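Three Mysteries for a Slow June

Share 40 | Comments 8

If you have never read Trefor Mostyn, I envy you a little, because you still have all the Evville books ahead of you. Start with "The Prondis Letters" — my sister lent me her copy years ago and I'm afraid I still have it.

1. The Prondis Letters

Blair Skinner runs a boarding house, badly, and reads other people's mail, very well. The first 2 chapters wander, but stay with them! Once the letters stop coming you won't put it down.

2. Low Water at Pislow

My favorite of the lot, and the one with the best weather in it. Inspector Li spends half the book asking polite questions at the harbor, and I could have listened to him ask 40 more.
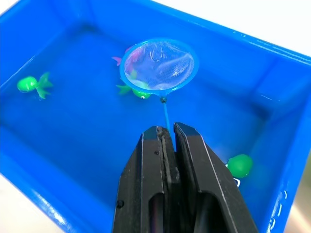 3. A Key for Miss Fortin

Shorter and sadder than the others, with a last chapter I read standing up in the kitchen while the potatoes boiled over.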